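Why Do Big Rooms Have Balconies Inside?

By Usha Bhat
Grulari Kids, Buildings and Rooms

Somebody has probably told you that a tall room makes people think better. I have heard it from grown-ups who sell buildings, and I'd like to see their proof. Let's look at what a very tall room does, and you can decide how much of the rest to believe.

Most rooms are one story high. Some offices and workshops have a room that is two stories high in the middle, with no floor cutting it in half. Builders call this a double-height space. It's a simple name, and for once it means what it says.

Part of the upper floor is often left in place around the sides. That part is called a mezzanine (say it like this: MEZ-uh-neen). Think of a balcony, but indoors. You can stand up there and look down on the people working below.

A mezzanine needs a railing. Adults like to talk about whether a railing is stylish, but its first job is to stop you from falling. Some have bars that go up and down, and some have bars that go sideways, like a ladder. Sideways bars look neat. They are also easier to climb, so I'm not convinced they belong in a place with small children.
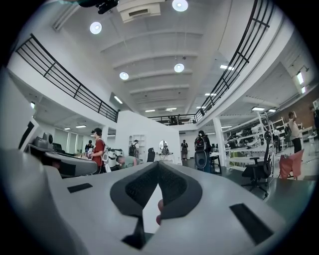
Now look up, wherever you are. Is your ceiling flat? Some ceilings have beams running across them, with sunken parts in between. That is a coffered ceiling. People will tell you the beams are holding up the roof. Sometimes they are. Sometimes they are only there for looks, and you can't tell just by staring at them from the floor.

Lights are another puzzle. A lamp that is high up has a long way to shine before it reaches your desk, and its light spreads out as it goes. So tall rooms often need plenty of lamps. Round ones can be tucked into the ceiling, and flat panels can light a wider patch. White paint helps too, since it bounces light back into the room. A black wall would soak most of it up.

Then there is the air. Warm air rises – you may have heard that one, and it's true. In a tall room the warm air drifts up toward the mezzanine while somebody downstairs is looking for a sweater. Vents and fans can push air around, but they use energy to do it. When a brochure says a tall room is "naturally comfortable," ask what the place is like in December.

Sound is tricky as well. Hard walls bounce noise around. A low partition, or a wall of glass, can make a room feel divided up, but a loud voice may still travel right over the top. I once sat in a tall office in Stotidholm and heard all of a stranger's phone call about a lost cat.

Try it yourself

Find a tall room, such as a library or a gym. Clap once and listen. Then clap in a closet full of coats. Which clap hangs around longer? Write down what you hear, even if it isn't what you expected.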